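Purves Kitchen: Fault Subset

Data card, revised in December

Summary

Purves Kitchen is a set of 1,000 teleoperated and policy-run episodes on a toy kitchen, recorded by the Talow group. Of these, 196 ended in a fault. This subset contains only those, which makes it the least flattering part of the release and by a wide margin the most downloaded. The tasks are short: move the green block, move the carrot, leave the pot alone. 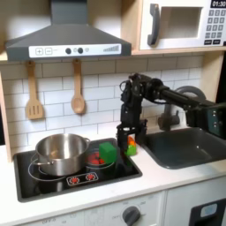
What went wrong

Three fault labels cover everything.

stall: the gripper pressed on something that had no intention of moving, and the wrist servo hit its current limit. The controller is supposed to back off. In firmware before Honberg 30 it pushed harder, a strategy familiar from human kitchens.

drift: the wrist joint lost its zero and the arm became confidently wrong about where the counter was.

late_stop: the stop command was logged on time and obeyed when convenient. Only 29 episodes carry this label, and they're the ones to read first.

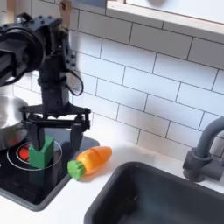 Left finger on the green block, carrot on the counter.

Known problems

The stop delay was traced to the message queue in Ziritz, our control bridge. Stop commands waited in line behind motion commands, like everybody else. They now go to the front. Episodes recorded before the fix have not been relabeled, so don't use their timestamps to estimate reaction time.

Drift labels were assigned by hand and the boundary with stall is soft. A drifted arm will usually find something to stall against.

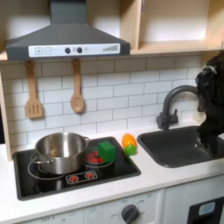
One early user wrote in to say that late_stop should never have shipped as a label alongside the other two, as it is a safety fault and the rest are merely embarrassing. Fair. The next version moves it to its own field, called safety_event.

If you run the same controller on your own arm, update Ziritz first and test the stop with the gripper empty. Keep a hardware cutoff within reach of the operator. Ours used to be behind the bench, where it was very safe from being pressed.
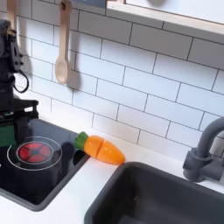
The cutoff is now wired straight to the servo supply and doesn't consult any software. Cutting power lets the arm sag, so keep hands out from under it.

Files

episodes/ joint states, commands and video
faults.csv one row per fault, with label and onset
notes.txt operator remarks, lightly cleaned for language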